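Olmedo Opens a Repair Room for Tired Desktop Computers
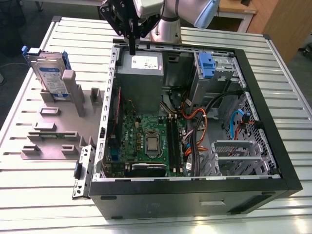
An open desktop tower on its side on the workbench, with the motherboard, power supply and cables in view.

OLMEDO, September - Plenty of homes have one: the big black desktop computer that went under a desk years ago, did the homework and the taxes and the holiday letters, and then one day got slow or noisy and was moved to a closet. Hurnari, the neighborhood repair and reuse shop on Pivden Street, would very much like to see it. This month the shop opens its new computer repair room, a bright space at the back of the building where older desktop towers can be opened up, cleaned, checked over and, whenever the parts allow it, sent home again for several more years of ordinary use.

The room has been a long time coming. Hurnari began with lamps and toasters, moved on to sewing machines and radios, and for most of that time has been politely turning away people who arrived at the counter with a computer in their arms. Last year the shop kept a tally of everything it was asked to fix, and of the 2663 requests on the list, so many were for desktop computers that the old storeroom was cleared out to make space for them.

"We were saying no to people several times a week, and we didn't enjoy it," the shop said in its announcement to members. "A tower is a friendly thing to work on once the side panel is off. You can see where the power supply is, you can see the memory, you can follow a cable from one end to the other with your finger. We want people to have that look inside their own machine, even if they never pick up a screwdriver again."

Each visit starts the same way. The tower is laid on its side, the panel comes off, and the owner is invited to pull up a stool and watch. Dust is cleared from the fans and vents, cables are pressed home at both ends, and the memory and graphics card are taken out and seated again. Drives are tested before anything else is decided, and no drive is ever wiped or removed from a machine without the owner's written permission. If a part has to be replaced, the shop looks first in its own stock of pulled and tested parts, which is growing nicely, and gives a price before going any further.

The first check costs nothing. A full cleaning is 30 dollars, and most repairs using parts from the shelf come in well under the cost of a new computer. Machines that can't be saved are taken apart for their useful pieces, with the owner's blessing, and whatever is left goes to the county electronics recycler.

Furniture and shelving for the room came from Guvwood, the Olmedo woodshop that also built Hurnari's front counter, and the parts wall now holds 155 labeled drawers for screws, brackets, spare cables and all the small plastic clips that seem to vanish the minute you set them down. Anyone who has a coffee can of computer screws at home is warmly encouraged to bring it along!

Evening classes start later in the season. The first one, Inside Your Computer, is meant for people who have never opened a case before, and it covers the names of the parts, how to handle them safely, and how to add memory or swap a drive. There are 70 places across the first round of classes, and members of the shop may sign up ahead of the general public. Younger students are welcome with an adult.

Bringing in a computer: Please bring the tower and its power cord. Monitors, keyboards and mice can stay at home. Back up anything precious beforehand if the machine still starts, and if it doesn't, let the counter know what is on it so the drive can be handled first. Laptops and printers are not being accepted in the new room for now.

Hours: The repair room is open weekday afternoons until 6 p.m. Drop-ins are welcome, though large towers are easier to receive before the after-school rush.

Press inquiries, class sign-ups and offers of spare parts may be made at the Hurnari front counter, Pivden Street, Olmedo.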